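Who Gets a Ballot in the Mail? My Civics Project on Absentee Voting

I picked this topic because of my aunt. She moved from Kidberg to Skustmont for work and missed the city council election by a week, and she was still grumbling about it when I had to turn in a topic. So, absentee ballots it was!

My partner was Lilla Bíró (she did the phone calls, I did the typing). We wanted to know how many people in Kidberg ask for a mail ballot, how many send it back, and what trips them up. The town clerk gave us the numbers from the last council race. There were 3,486 registered voters, and 400 of them asked for a ballot by mail. Of those, 55 never came back at all, which seemed like a lot to me.
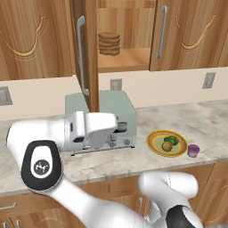
Robot arm at a toaster oven, computer simulation.

We also handed out a survey at the Jakab library on a Sunday afternoon. Most people were really nice about it, though a couple of them wanted to talk about parking instead. The thing that came up most was the witness signature. People who live alone didn't know who was allowed to sign, and the instructions put that on the back of the second page in tiny print. I read it twice and still had to ask my mom.

The other big complaint was the deadline. Your ballot has to arrive by election day - a postmark doesn't count - and plenty of folks had that mixed up.

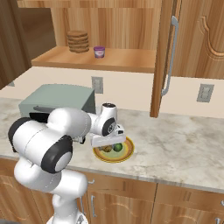 What I Would Change

Selina Nägeli at the clerk's office let us redo the instruction sheet for practice. We got it down to 4 steps on one page, with the witness rule right at the top and the deadline in bold. She liked it but said the county has to approve any new wording, so I don't know if it will ever get used.

If I did this over I'd start the survey earlier and ask people's ages, because Lilla thinks younger voters have more trouble with the form and we had no way to check. Our survey questions and the new sheet are stapled to the back of the printed copy.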